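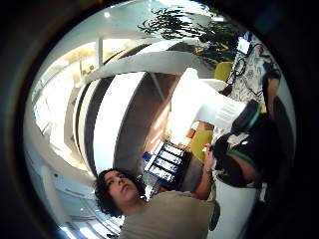 People will tell you the table is clear while they are leaning on the pile, Bereket Assefa objected when an early draft of this section went around, and the objection has shaped much of what follows. The usual way of studying clutter on shared tables is to ask those who use them. We doubt that it measures clutter at all.

4. Does a covered table stay clear?

4.1 The claim

The claim we take up is a modest one, and it is repeated often. Put a cloth on a shared work table, the argument goes, and people will treat it as a dining table. They will set down less, pick up more, and wipe the surface before they leave. The Tesfamariam survey is the source most often given for this. It gathered answers from 400 users of shared rooms and found that those with covered tables rated them as "clear or nearly clear" more often than those with bare ones. The Fliment guide to shared interiors turned this into advice, and the advice has since been copied into handbooks that do not mention the survey.

We have no quarrel with tablecloths. Our difficulty is with the step from a rating to a fact. The survey did not say what counted as clear. It did not say whether a jug belonged on a table or was in the way of something else. It also asked its questions at the end of the day, when the respondents had every reason to think well of themselves.

A further problem is that covered tables are seldom chosen at random. A room gets a cloth because somebody already cares how the room looks, and that person may well be the one who puts the cups away. Take the cloth off and the cups might still go. The survey has no way of telling these two cases apart, and the Fliment guide does not try.

4.2 What lies on the cloth

In the Wanance study we set out to record what was on the table before asking anyone's opinion of it. We sorted things by where they would have gone if the table had been put in order. This proved harder than we had hoped, and the trouble began with the most ordinary objects.

Take the round table at Susa. Its white cloth is printed in blue with birds and branches, the sort of pattern most readers will connect with lunch and not with repairs. On our visit it held a jug, which suits the cloth, and pliers and cable, which by the usual standard do not.
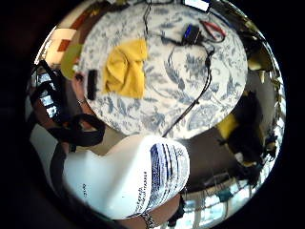

Figure 3. Round table at Susa with printed cloth, yellow cloth, pliers and cable; white jug in the foreground.

Our first two coders did not agree about the yellow cloth in Figure 3. One marked it as a cleaning item and therefore as evidence of upkeep. The other marked it as clutter, on the grounds that a cleaning cloth left out on a table is one more thing to put away. Both readings can be defended. A study that used only the first would report a table under care, and a study that used only the second would report a table in some disorder. The cloth would be the same cloth in both.

The jug caused less argument, though it should perhaps have caused more. Both coders let it pass as belonging to the table. Asked why, one of them pointed to the blue decoration and said it went with the tablecloth. This is a judgment about matching and says nothing about use. A plain jug in dull brown might have been marked as left behind, and we suspect that a good part of what gets called tidiness in this literature is really color.

The pliers, by contrast, were marked as out of place by both coders without discussion. We are not sure this is right either. A tool lying beside the work it is used for is where it ought to be. If the table is a work table, then the pliers have a better claim to it than the jug does. The cloth leads the eye to the opposite answer, and an effect of that kind would be enough to produce the ratings in the Tesfamariam survey without a single object having been moved.

4.3 Wiping and putting away

The second half of the claim concerns wiping. It holds that people with covered tables clean them more often. Here we think the survey question was badly put. Respondents were asked whether they "cleaned the table" after use, and a person may honestly answer yes for any of several acts: shaking out the cloth, wiping a spill, moving everything to one side, or stacking things in the middle so that the edge looks bare.

Nor is it plain what wiping would mean. A bare top can be sprayed and wiped in one pass. A fabric cloth soaks up much of what is sprayed on it, and the most that a rag can do is press and lift. The usual remedy is the laundry, which takes place somewhere else and which no respondent was asked about. We asked room users how long it took to put a covered table in order, and the longest answer was 30 minutes, from a person who included washing the cloth. Others gave the time needed to push things together.

The tools of cleaning also have to be somewhere. In many shared rooms they live on the surface they are meant for. At Susa a white spray bottle and the yellow cloth shared the table with a phone, black cables and a few small containers near the far edge. Under the survey's wording, a respondent looking at this table might reasonably say that it was being cleaned, that it had been cleaned, or that it needed cleaning. A bottle within reach supports none of these over the others. We mention this because the Fliment guide treats visible supplies as a mark of a well-kept room and goes so far as to suggest leaving them out.

We coded supplies separately for this reason, as neither order nor disorder. The change is small, but it removes most of the advantage that covered tables had in our own first pass. What remains rests on a few rooms and could easily be due to who uses them. We would not put weight on it, and we would ask those who cite our earlier report, dated 31 March 2023, to stop doing so on this point.

One might reply that the sample is too small to unsettle a finding from a survey of several hundred people. Size is not the issue. Asking 500 more people the same loose question would give a firmer figure for how people describe their tables. It would leave open what was on them.

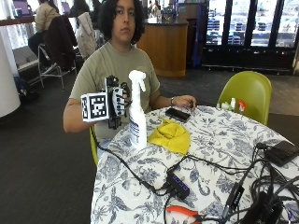 4.4 Limits of the present records

Our records have faults of their own. A picture of a table gives its contents at one moment, and we have been tempted more than once to read a habit into it. The sorting by proper place depends on knowing what a room is for, and in shared rooms the users do not always agree on this themselves. Small items at the back of a table are easily missed when a jug or a bottle stands in front of them.

There is also the question of the cloth's edge. Several coders admitted that they had looked less closely at whatever lay near the rim, where the pattern drops away over the side. We have not corrected for this. A second round of coding, begun in December, asks coders to start at the rim and work inward, and it uses plain cloths as well as printed ones so that the effect of pattern can be looked at by itself. Until that work is done, we treat the claim that a covered table stays clear as unproven.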